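Subject: [robotics-club] Simulation track: task assignments and Sunday session

Dear members,

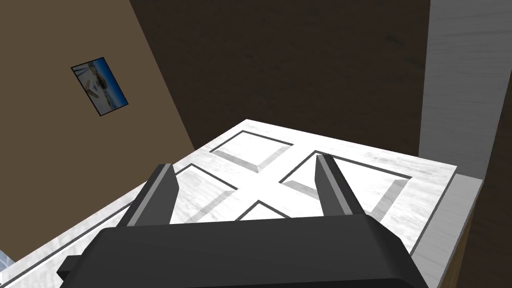 Following the questions raised after the last meeting, the coordinators have settled the arrangements for the simulation track of the Veken Cup. Please read this message in full before replying, as several points differ from the notice sent at the start of term.

Obinna Dauda wrote:
> Could the coordinators confirm whether the cabinet task is still open to first-year teams? Our group has the Astavow environment running and the arm reaches the door panel in most of our trials, but we have not yet submitted a controller.
>
> We would also like to know whether the wrist view may be used as an input, or only the joint readings. The handbook says one thing on the rules page and another in the appendix.
>
> Lastly, is the limit on episodes per submission the same as last year?

The cabinet task remains open to all teams, including first-year teams. A team that has begun work on it does not need to register again.

On the second point, the wrist view is permitted. The appendix was carried over from an earlier edition and should be disregarded - a corrected handbook will be placed in the shared folder. Teams that use the wrist view must state this in their written report, together with the image resolution used in training.

On the third point, the limit has changed. Each submission will be evaluated over 36 episodes, with the starting pose of the arm and the position of the cabinet drawn at random. Each team may make 2 submissions before the December deadline, and the better result will stand. Teams should test from varied starting poses before submitting. Several controllers last year performed well from the default pose and failed from nearly all others.

The Sunday session will be held in the Maluleke Building, in the second-floor computing room, beginning at 2 p.m. There are 20 workstations with the simulator installed. Members who intend to use their own laptops should install the current release beforehand, as the network in that room is slow and large downloads interfere with other users.

Ayanda Mabaso will be present to assist with gripper settings and contact parameters. Teams whose fingers pass through the door surface, or bounce away from it, are asked to bring their configuration file and a short log of the run.

The Trerkeck drawer task has been withdrawn for this term. Any team assigned to it should write to this list with its second choice.

Regards,
Simulation Track Coordinators
Student Robotics Club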